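October, bay 2, Irnevstead. Bin task, planner branch

Picked up from Britt-Marie's notes. Two-arm bin grasp still goes through the old Menoneo planner; Wakach is the candidate replacement. Same start poses for both, bin beside the bed, arms free to choose rim or wall contact.

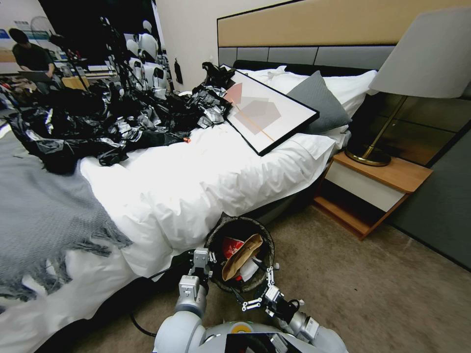 Left gripper on outer wall, right gripper on rim.

Wall contact is a problem for the pose estimator. Rim fit wants an unbroken ellipse and the fingers cover part of it. Seren's patch freezes the last good fit once either gripper closes to within 29 mm. Crude, but the jumps in yaw are gone from the log. Replayed 269 recorded attempts against the patched estimator: 218 keep a valid bin pose to the end. Most of the remainder lose it on approach, before the freeze applies, so the patch can't help there.

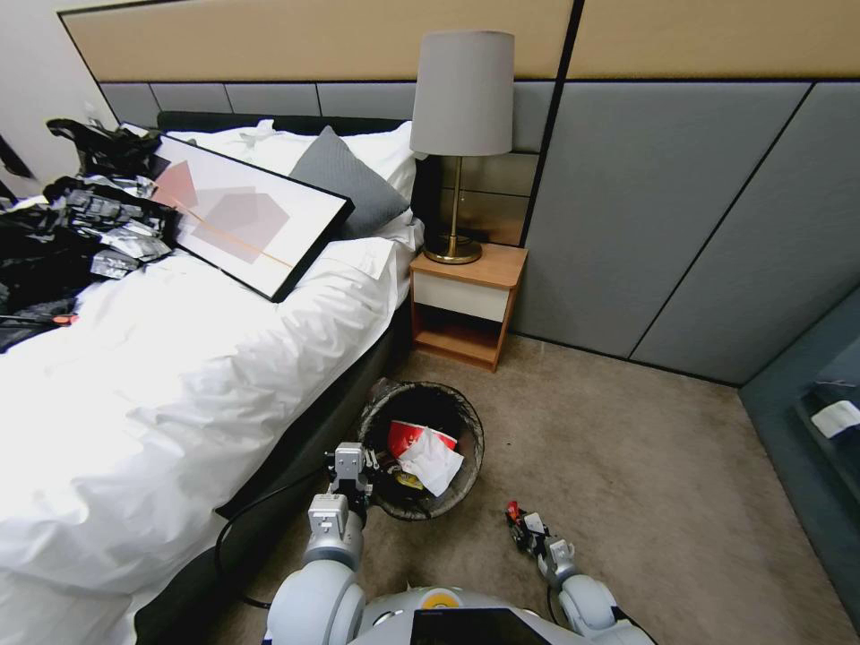 Second issue is the collision model. The duvet goes in as a box, and the box is too generous on the side facing the bin. Wakach then rejects left arm approaches that Menoneo accepts with margin. Tried shrinking the box by hand. Plans come back, but I don't want that constant in the repo. Helge N. suggests a height field from the head depth, refreshed once per attempt.

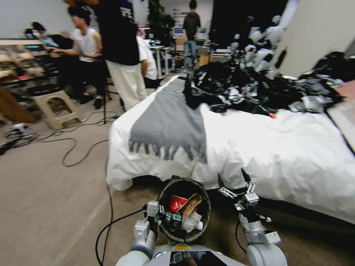 Height field builds fine offline. Online it stalls the perception node when both arms are being masked out of the cloud. Suspect the self-filter is running twice, once per arm, on the full cloud. Margit has the profiler output.

To do:
- merge self-filter passes
- rerun the replay set with freeze off on approach failures only
- ask Haugen for the finger meshes, ours are the old ones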